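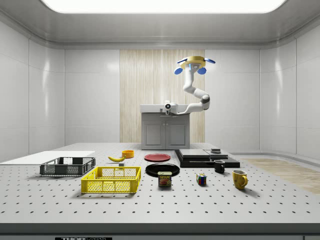 4. Ceiling light, wall finish and how warm a room is said to be

4.1 What we asked

The first three sections dealt with window light. Here we turn to rooms where the ceiling does most of the work, and to what a bit of wood, or something made to look like wood, does to the way people talk about them. Same survey, same people, different block of pictures.

Fidis sent the invitation to over 3000 people on its home and work panel. Of these, 829 finished the ceiling block. Each was shown a set drawn from 43 pictures of interiors, some photographed and some rendered, and asked for two ratings per picture (warm to cold, restful to tiring) plus a comment box that could be left blank. Many left it blank. We still ended up with 2471 usable comments, after taking out single letters, complaints about the login page, and one long recipe for soup.

The word "warm" was left undefined on purpose. Pilot readers kept asking whether we meant temperature or mood, and we kept not telling them. In the comments both meanings turn up, sometimes in one sentence. We come back to this in 4.4.

4.2 Rooms and grouping

Pictures were sorted by hand into groups before any ratings were looked at. Two sorters, one of us and Dorota Czerwiński, who had no part in writing the questions. Where they disagreed the picture went into a leftover group and is not used below. The groups that matter for this section:

Point-lit. Small fixtures, visible as separate sources, whatever the bulb.

Strip-lit. Long narrow fittings. Mostly corridors, shops, older offices.

Panel-lit. One large bright surface overhead, set into the ceiling or close to it. Figure 4 is of this kind, a rendered interior with a rectangular ceiling panel, glossy white side walls and one tall strip of pale wood grain in the middle of the back wall.

Wall finish was coded separately. White or near white; colored; brick or stone look; wood look. We say "wood look" throughout. A person looking at a screen can not tell solid boards from a printed film, and for our purposes neither can we. How much of the wall was covered got a rough code too: none, part, most. We tried a finer scale and the sorters drifted apart at once, so rough it stayed.

Color of light is a weak spot. Screens differ. People dim them at night. We asked for time of day and got answers like "after lunch", which is at least truthful. No correction was attempted.

4.3 Ratings

Panel-lit rooms were rated colder than point-lit rooms. No surprise. Strip-lit rooms came out colder still and also more tiring, with a good deal of spread, and the spread is mostly down to the shops. People who like shops like them lit any old way.

More interesting is what happens inside the panel-lit group. All-white rooms sat at the cold end and stayed there no matter what else was in them. Add a part wall of wood look and the rating moves toward warm. Add more wood, most of the wall, and it moves again but only a little. The first piece seems to do the bulk of the job. We had expected something closer to a straight line, with more wood giving more warmth, and said so in the plan we filed in January. We were wrong on that.

Restful to tiring behaved differently. Wood look made almost no difference there. Gloss did, or seemed to: rooms where the white surfaces were shiny were rated more tiring than rooms with flat white walls, wood or no wood. We did not code gloss at the start and had to go back for it, which makes this a finding to be checked by somebody else before it gets repeated. The sorters by then had seen the ratings for some of the pictures. Not ideal.

Age did very little. Type of home did more than we thought it would. People living in the newer blocks at Piątek, who made up a small share of the sample, rated panel-lit white rooms warmer than everybody else did. Two readings of this. Either you get used to what you live under, or people who like that sort of light pick that sort of flat. Our data can't split the two and we wont pretend otherwise.

4.4 Comments

Read in full, by two readers, and tagged with a short list of themes. The list was made from a first pass and then frozen.

The most common theme for panel-lit white rooms was the dentist. Not hospitals in general - the dentist, by name, again and again. "Like lying back in the chair." "I can smell the mouthwash." After that came airports, show kitchens, and films set in space. Point-lit rooms drew comments about people: who might live there, whether they cook, whether they are out. Panel-lit rooms drew comments about work and being looked at.

With wood look in the picture the dentist theme drops but doesn't vanish. What comes in is money. "Expensive dentist" was written by several people who can not have spoken to each other. So wood look moves a room from cold to less cold and from plain to costly at the same time, and a rating scale that only asks about warm and cold will miss the second move. Ours did. We only have it from the comments.

The grain itself got more remarks than we had planned for. Upright grain was called calm, tall, tidy, also "like a curtain". Sideways grain was called cozy or old-fashioned, and in one case "my uncles boat". Too few pictures had clearly sideways grain for us to test this and we leave it as a note. Pale wood was described in food words. Oatmeal, shortbread, milky tea. Dark wood in words for furniture or offices. Where people called pale wood fake they usualy did not mark the room down for it, and a fair number who used the word fake gave a rating on the warm side anyway.

On the two meanings of warm. Where a comment made the meaning plain, most took it as mood. A smaller group took it as heat and some of those went on to guess at the heating bill. The guesses went the same way as the mood ratings: cold-looking rooms were taken to be badly heated. Earlier work on colored light and thermostat settings points in that direction too, and it would be worth doing with real rooms and real radiators.

4.5 Paint as a stand-in

A short side test. Four of the white rooms were recolored with shades from the Vulier off-white range, matched by eye on one screen, and shown to a part of the sample. The question was whether a warmer white does the same as a piece of wood. Short answer, some of it. Ratings moved toward warm, less far than with wood look, and the dentist stayed put in the comments. People noticed the color mainly when it had gone wrong. "Smoker's ceiling" for the yellowest one.

We'd be careful with this. Recoloring a wall in a picture without changing the light that bounces off it gives something slightly off, and a few people spotted that. Vonent, who make ceiling fittings, let us use their render files for two of the rooms so the bounce could be worked out properly, and in those two the effect of the warmer white was larger. Two rooms. Vonent had no say in the questions or in this text.

4.6 Limits, and what carries over

Pictures are not rooms. Nobody stood in these places, felt a draft, heard the fan. A bright ceiling on a screen is only as bright as the screen, so glare, probably the main thing people dislike about such ceilings in daily life, is more or less missing from our results. Anyone using these numbers to pick a ceiling should keep that in mind.

The wood look pictures also tended to be newer interiors and better kept. We matched where we could. We could not match everything, and some of what we are calling the effect of wood may be the effect of somebody having spent money and dusted.

For section 5, where the same people choose between pairs of rooms, we carry over three things: the part-wall code, the gloss code (with the warning above), and the split between warm as mood and warm as heat. The coverage code "most" is merged with "part" from here on, as there was little between them. Tables for the full set are in Appendix B, in the same order as the pictures were shown.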